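La norma cabía en 8 páginas y Rianne Aerts la había impreso a doble cara para que pareciera menos. La dejó junto a la cafetera un viernes, antes de que llegara el resto, con una nota: leer y firmar.

Firmé sin leer. Luego me llevé la copia a casa y la leí en la cama, con un lápiz, como quien revisa el contrato de alquiler después de haber entregado las llaves del piso anterior.

El punto primero decía que el operario debía mantener la atención «en todo momento». Subrayé «en todo momento». En Novitz, donde trabajé antes, también se mantenía la atención en todo momento, y un brazo estuvo una tarde entera doblando la misma funda de almohada mientras tres personas atentas discutían sobre el aparcamiento.

El punto cuarto era el de la fuerza. Ningún objeto blando se agarraría con más presión de la indicada en la tabla del anexo. El anexo no venía. Pregunté por él el lunes y Rianne me dijo que lo estaban consensuando con Kiltel, que ponía las pinzas, y con Strebel, que ponía el dinero.

—¿Y mientras tanto?

—Mientras tanto, buen criterio.

—El punto cuarto prohíbe el buen criterio. Está en la segunda línea.

Buscó la segunda línea. La leyó moviendo los labios y apuntó algo en el margen.

Lo que más me molestaba era el punto sexto. Había que dar por válido un episodio si el objeto terminaba «en un estado razonable». Yo llevaba 500 episodios anotados en mi cuaderno y no habría sabido decir cuántos eran razonables. Una camiseta hecha un rebujo dentro de un cajón, ¿es razonable? Depende de quién abra el cajón. Mi madre los habría rechazado todos.

Tillow, nuestro competidor, tenía una norma de 72 páginas con índice de figuras. Rianne la citaba con envidia. Yo conocía a gente de Tillow y sé cómo la usaban: para levantar una mesa que quedaba baja. Se lo conté y no le hizo gracia.

—Una norma corta por lo menos se lee —dijo.

—La firmamos todos en diez minutos.

Se encogió de hombros y me mandó a la encimera. Tocaba tela. Puse el cuaderno donde pudiera verlo, con una columna nueva que ponía «razonable» y otra que ponía «según quién», y empecé por la bolsa de William Morris. 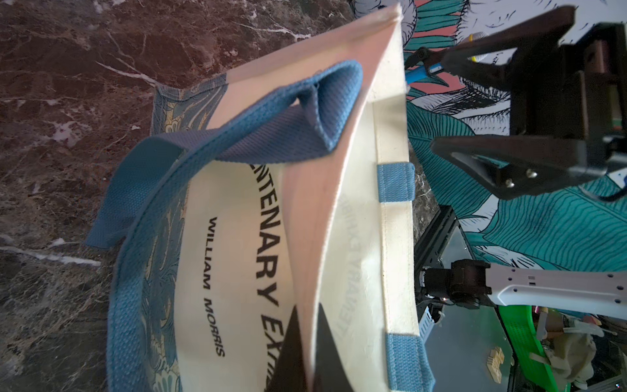 Si la regla depende de quién mire, escribid quién mira, dijo Rianne, que por lo visto llevaba un rato leyendo mi cuaderno por encima del hombro. Poned el nombre al lado de cada episodio y dejad de quejaros.

Le contesté que eso no era una norma, era una lista de culpables. Ella dijo que muchas normas empezaban así y que la de Tillow seguramente también.

Escribí mi nombre en la columna. Lo escribí otra vez en la línea siguiente y dejé en blanco la casilla de «razonable». A las cinco Rianne recogió las copias firmadas, las contó dos veces y me preguntó si quería retirar la mía. Le pedí el lápiz. Junto al punto sexto puse «pendiente de definición», con la fecha, y se la devolví.

En octubre llegó el anexo. Traía una tabla con 900 filas, desde el guante de horno hasta la cortina de ducha, cada una con su presión máxima. Busqué las bolsas. Remitían al buen criterio del operario.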